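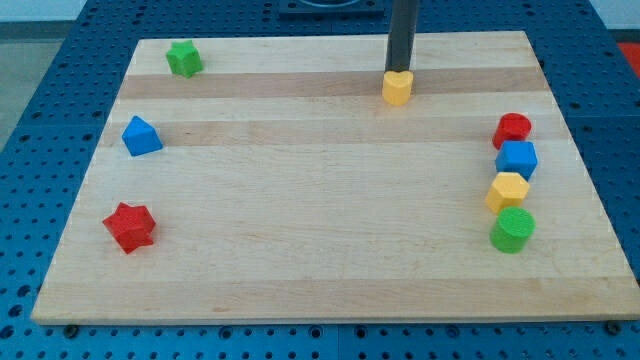

Play area inspection, Widelen building, room 3. Date: June 2, 2024. Loose items are checked first, before furniture and exits. Small plastic shapes such as the red, green, blue and yellow ones on the maple board go through the small-parts cylinder one at a time, both stars included. Any piece that fits fully inside is removed from rooms used by children under 3.

1. Small parts — OK. Cylinder test done, log sheet 1426.

2. Outlet covers — FAIL. One missing behind the Haworth bookcase. Replace before opening.

3. Bookcase anchors — OK. Both brackets tight. Recheck in December.

4. Window blind cords — FAIL. Cord hangs within reach of the bench. Fit a cleat or change to cordless.

5. Exit path — OK. Clear to the door. Stroller parking moved to the Clutus side.

6. Hot water at sink — OK. Mixing valve not opened.

7. Floor mats — Comment: one corner curls. Tape is not a permanent repair.

Items 2 and 4 remain open.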